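Setting up a towel folding cell alongside existing staff

Last updated Jun 17, 2023

These steps cover the introduction of an automated folding cell in a laundry that already runs a manual folding line. They assume a flatwork area with at least one fixed table and a Bomix or Ruvard controller, and they deal mainly with how jobs are divided once the cell takes over part of the load. Electrical installation and guarding are covered in the Faulkner installation sheet.

Step 1. Record the manual line first

Log one full shift before changing anything. Our site folded 1,378 pieces on the reference shift, with 37 sent back for refolding. Note the towel sizes, the fold used for each customer and the points where work stops. Most stoppages at our site came from carts arriving late, and a folding cell does not fix that.

Step 2. Choose the towels

Start with one size and one color. Plain hemmed towels are the easiest to handle. Leave out fringed items, bath mats and anything with a loop until the first size runs without help for a full shift. Mixed carts must be sorted upstream, so decide now who sorts them and put that time in the staffing plan.

Step 3. Collect demonstrations

The folding routine is built from demonstrations made by hand with a gripper tool. Have experienced folders do this work. Engineers tend to fold slowly and too neatly, and the routine picks up both habits.

Plan for 200 demonstrations of each fold. Limit each person to 30 minutes at a time, then rotate. Demonstration time is paid at the normal line rate and must not count against a folder's piece target. Enter it in Jiretti under its own job code before the first session.

Vary the starting position of the towel: flat, doubled over, bunched at one side, hanging over the edge of the table.

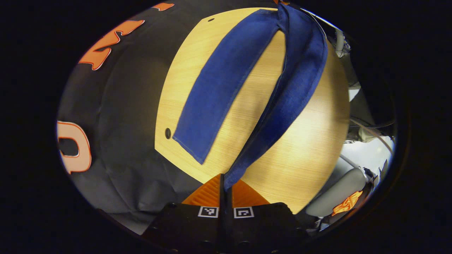

Does the cell reduce the number of folders on a shift?

At our site the headcount stayed the same and the jobs changed. Two folding positions became one sorting position and one cell attendant position.

Step 4. Write the attendant job description

Do this before the cell goes live. The attendant loads the cell, clears dropped or misfolded pieces, and decides when to switch back to manual folding. That last point needs to be in writing. Quyên La, who ran our line during the changeover, gave attendants the authority to stop the cell without calling a supervisor – refold counts dropped within the first two weeks.

Step 5. Run both lines in parallel

Keep the manual line staffed at its old level for the first month. Compare refolds per shift, not pieces per hour. The cell is slower than a good folder on small towels and may remain so.

Step 6. Review targets

Individual piece targets stop making sense once the easy towels go to the cell. The manual line is left with the awkward items, and its hourly figures will fall. Reset the targets before the first pay period after the changeover, and post the old and new figures side by side at the time clock.

Step 7. Schedule new demonstrations

Repeat Step 3 whenever a customer changes towel stock or asks for a different fold. Old demonstrations can stay in the set if the fold is unchanged. Remove them if the fold is different – mixed sets produce half-finished folds that the attendant then has to clear by hand.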